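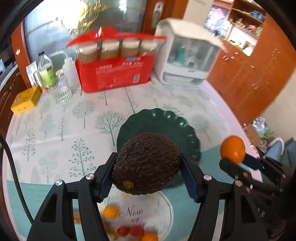
Board Book Check Before Listing, with comments from Agata

Used board books for the Sakon children's shelf, revised August 13, 2025

1. Spine and hinge. Open the book flat and close it again, gently please! A little creasing is fine, but if a page pulls away from the spine it goes in the repair bin.
Comment: the Trollus bedtime titles are the worst for this, bless them. I put 2 aside this morning and I do love those books.

2. Corners. Run your thumb along all of them. Chewed corners mean no sale, even when the rest is lovely.

3. Lift-the-flap pages. Lift every flap and tug lightly. Any loose piece, and the book is rejected.
Comment: Assunta Piras likes to glue flaps back on, and her work is very neat, but we can't list a glued flap for babies (sorry, Assunta).

4. Sound buttons. The battery door must be closed with its screw. No screw, no listing, and don't borrow one from another book.

5. Smell and stains. Wipe the covers, wait 30 minutes, then sniff. Musty books stay out.
Comment: the Colombo box from last December still needs doing, over 246 books in all, so take a stack whenever you have a quiet moment.

6. Price sticker. Back cover only, low on the right, and use the Rillex labels that peel off cleanly.

Checked by: Agata Bassi
Still open: item 4 on 3 farm animal books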